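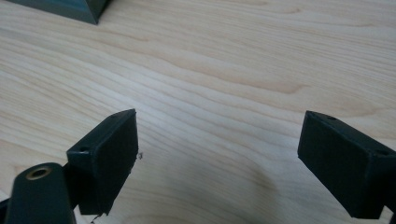
Well, my Thursday nights just got a whole lot better. Brullotia is coming back for a second season! The streaming service Zollov confirmed it on May 9, 2025, after more than 61 days of leaving us all hanging, and yes, I did yell loud enough to wake the dog.

Angharad Griffiths and Themba Sithole are both signed on again as the feuding ferry captains, and Luana Paiva (so good in that storm episode) moves up to the main cast. The one big change is behind the scenes. Creator Gilmar Furtado is handing the day-to-day running of the show to Emerson Brandão, who wrote the finale. Furtado will still direct 2 episodes.

We're getting seven new ones in all, one fewer than last time, which stings a little. Filming starts later in May, mostly on the same stretch of harbor, and there's no premiere date yet. I'm guessing winter, but that's only me guessing.

Zollov isn't saying whether the lighthouse plot gets picked up again. It had better be! You can't end a season on that phone call and then just move on to something else.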